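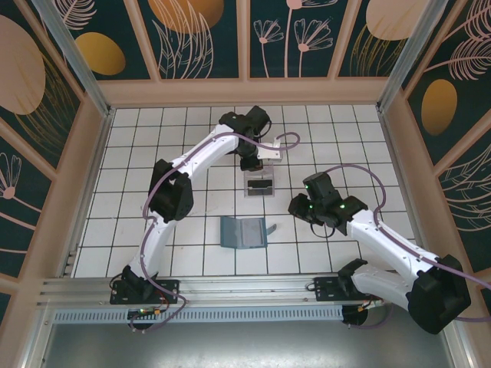 Regrouting kitchen floor, sealer or no sealer?

derkdale_dad
ok so finally digging the old grout out of the kitchen floor. 2 evenings in, knees are shot. Question is do I seal the new stuff or skip it. Guy at the tile store says always seal. Neighbor says waste of money. Cement grout, sanded, light gray.

zoriana_iv
Seal it. Light gray will look like mud by February if you dont. Ask me how I know

Hurkolik
depends on the grout. some of the newer ones say no sealer needed right on the bag. read the bag

derkdale_dad
bag is in the recycling lol. will dig it out

sipho_m
Disagree with sealing. Did mine once, never again, 4 years now and I just mop. Sealer left a haze on the tile that took me a whole weekend to scrub off.

zoriana_iv
haze means you didn't wipe it off in time. Not the sealers fault

sipho_m
I wiped it. Followed the directions. Matte tile grabs it no matter what

Hurkolik
matte can do that yeah. try one tile in the closet first

bae_tiles
Whatever you pick WAIT before sealing. Grout has to cure. I did mine next morning, blotches everywhere, had to redo the hallway. Also what are you digging with?? hand saw?

derkdale_dad
hand saw yes. slow

bae_tiles
get an oscillating tool. borrow one. 30 bucks to rent here, saves your knees. Go easy near the edges, glaze chips if you slip

sipho_m
+1 on the tool, at least we agree on somthing

derkdale_dad
found the bag. says sealer "recommended", so thats no help. Going to try the closet corner and let it sit, then decide

zoriana_iv
post how it looks after. and buy knee pads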